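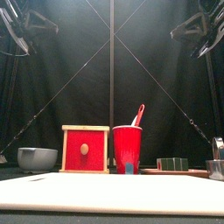 Back on the two-arm build. Skumberg (yes the rig has a name now) ate most of August. Curtain is up, crossed wires are tight, I stopped bumping my head on the pole. Mostly.

Reordered the cables from Talukder — 3 meters this time, the 2 were way too short.
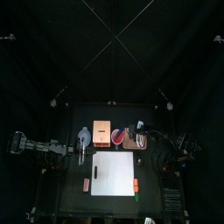 Then the homing bug. Left arm kept landing 90 degrees off, turns out I had a sign flipped in teh config. Two nights on that. Ugh.

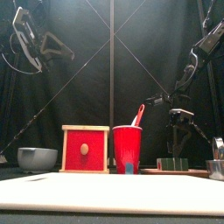 Is it all running off one power supply? Each arm has its own, both from Emard, and I'd do it that way again.

Next is slower wrist moves, and a drawer routine if I get the time. Budget left: 300 bucks. 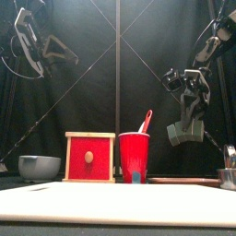
Both arms up, red cup still standing.

Last updated: August
Print | E-mail this
This site uses cookies. OK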